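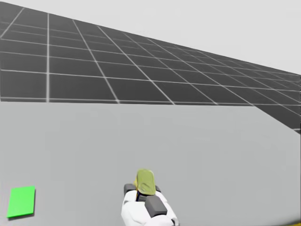
Tove Bech said the simulator had to come first, because a student who has crashed an arm 50 times on a screen is far calmer beside a real one. She told us this before we even had our coats off, and it set the tone for the whole visit to the robotics class at Wevalcombe. I loved it from the first minute!

We had driven over from Flasley with two of our own club members, who had never seen a course like this up close. The room is long and a bit chilly, with a row of computers down one side and a kettle that was in constant use. Most of the talk was of the spring project, called Veltema, in which teams of two write the code to steer a simulated arm and its gripper. A green square on a plain gray surface is all there is to look at in one corner of the practice world, and I could have watched it all afternoon.

Each team gets 2000 simulated runs per term (they guard these like pocket money) and has to write up the failures as well as the good ones. One team had a folder of 152 failed runs, sorted by cause, and they were proud of it - rightly so. The biggest pile was labeled "came in too low." Another pile just said "why?"

After lunch we moved on to grasping, which got our two very excited. The students switch to a close view with the fingers in it, and then the arguing starts. How wide should they open on the way in? When do you slow down? 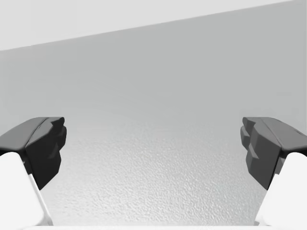 Start wide and close late, one of the students told us, and change only one number at a time or you'll never know what helped. Her partner didn't agree with the "close late" part, and they went back and forth on it while the rest of us picked sides. Our two picked different ones, and the drive home was loud.

There is also a shelf of older work from the Østergaard evening group, mostly printed reports in ring binders. I only had time for one of them, on joint limits, and I'd gladly go back for the rest. Tove says visitors are welcome again in November, when the new teams show their first runs. Bring a notebook, and eat before you come - the snack machine takes coins only.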